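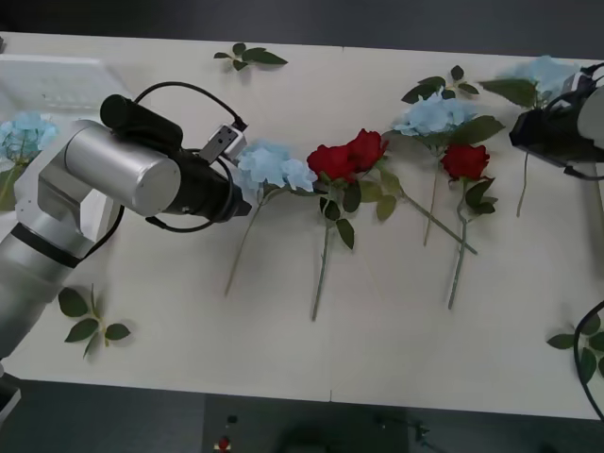
Artificial flowers are imitations of flowering plants, made for decoration. Silk, cotton, paper and polyester are the usual materials, and the colour is added by dyeing or printing.

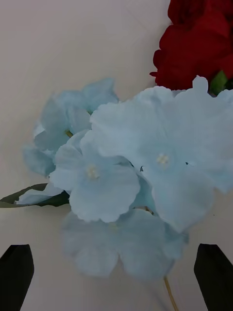
Petals are cut with shaped dies, then pressed in heated moulds to give them a curve – a step still done by hand in smaller workshops. Stems are generally wire with a plastic coating.

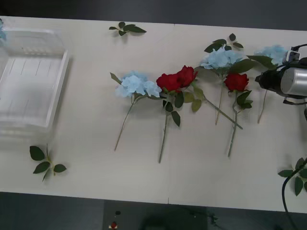 Strong sunlight fades most dyes. Dust can be removed with a soft brush.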